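Summer news from the Demdale Sewing and Mending Room

July 16, 2024

The Mending Room has moved. After eleven weeks of packing and repainting, we are now on the upper floor of the old Pimberg building, above the shoe repair shop. The entrance is on the side street. Ring the lower bell, not the upper one, which belongs to the dentist.

The new room is larger than the one we left and gets daylight until well into the evening. The old room had one window, and anyone working on black or navy cloth had to carry it out to the hallway to see the stitches. The rent is 238 dollars a month more than before, and we will need to bring in that money through classes and the fall sale.

Members have asked about the cutting tables. We kept two of the old ones and sold the rest to a school in Kyei. The new tables are higher, so that people can cut standing up without bending over. If you find them too high, there is a footboard in the closet by the sink. Please put it back when you are done, as two people have already tripped on it. 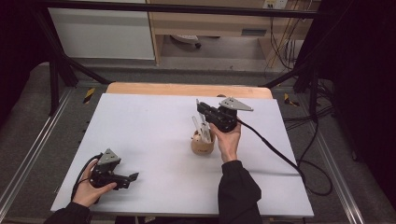
Dues stay the same through February. After that we will have to look at them again. Students and people over 65 pay half, and anyone who teaches a class pays nothing for that quarter. If you paid by check in May or June and have not had a receipt, please write to the office. A batch of envelopes was lost in the move and we are still working out whose they were.

The thread wall is back up. It now goes by color and then by weight, with the heavy upholstery thread on the bottom shelf. We threw out a lot of old cotton thread that snapped when pulled. If you brought in thread from a relative's sewing box, try it between your hands before you put it on a machine. Good thread stretches a little and then breaks with some force. Bad thread just comes apart.

Five of the machines have been serviced. The Cutow with the green tape on it is still out of order and should be left alone until the part comes in. Please do not try to fix the tension yourself. The last person who did meant well, but the repair bill was 113 dollars.

Dede Sarpong will teach the zipper class again this fall. It runs for 6 weeks and covers centered, lapped and hidden zippers, plus how to replace the slider on a jacket without taking the whole zipper out. You need to be able to sew a straight seam before you sign up. Bring your own seam ripper and one item with a broken zipper. The class filled up fast last year, so there is a waiting list at the front desk.

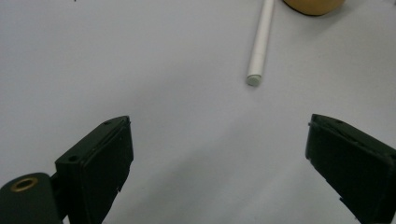
A pale tabletop with two black gripper fingers in front.

The spring clothing drive went well. We mended and gave away nearly 3000 pieces, most of them children's coats and work pants. The most common job was a torn pocket, followed by missing buttons. We could have done more coats if we had had more of the large snaps, so please save them when you cut up something that is past mending. Cut a small square of cloth around each one and drop it in the tin by the iron.

We still cannot take the following:

Leather or fur
Anything with mold on it
Curtains longer than the table
Wedding dresses

The last one surprises people. We took in two last year and both times the owner needed the dress sooner than we could finish it. There is a good tailor across from the post office who will give you a price and a date.

A few notes on the room itself. The steam iron and the kettle cannot run at the same time or the power goes out on the whole floor, including the dentist's. Pins go in the red jar and broken needles go in the jar with the lid. The back stairs are for going out in a fire and must be kept clear, so no bags or fabric rolls there, even for a few minutes.

Parking is free on the side street after six. The bus stop is one block down, next to the bakery.

Fabric for the fall sale can be dropped off any afternoon when the office is open. Pieces under half a yard should be tied together by color, with a paper tag giving the type of cloth if you know it.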